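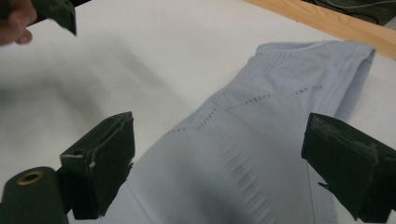
Went to the open afternoon at Plurside today. Got the 368 from the station and walked the last bit past the old Udeck warehouse, so I was there by ten past two. They gave me a sticker with a number on it, 1142, and a cup of tea.

The first hall was all the Tarar arm, which stacks boxes. Very loud. I watched it do one pallet and moved on. The clothes folding was upstairs and I liked that much better. They teach it by having people do the job with grippers held in the hand, and the recordings go to the Risau team, who train the robot from them. Sports tops and light things like that are hard, we were told, as the cloth slides and won't keep a crease. The pads wear quickly too. I could see the black had come off in places and the edges were frayed.

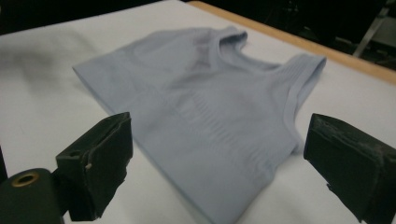 I asked how many folds they need before the robot can manage one by itself. The answer was 1754 for a plain top, and that was only to get it right most of the time. A towel took 120. I wouldn't have guessed there was so much between them.

We were allowed a go. It is harder than it looks. I kept pinching two layers when I wanted one, and my sleeve ended up underneath. My second try was a bit better but took far too long. My wrist still aches.

Missed the talk at four as the room was full. Bought a sandwich and ate it at the bus stop. Home before six. Must look out the leaflet and see if the autumn one is free as well.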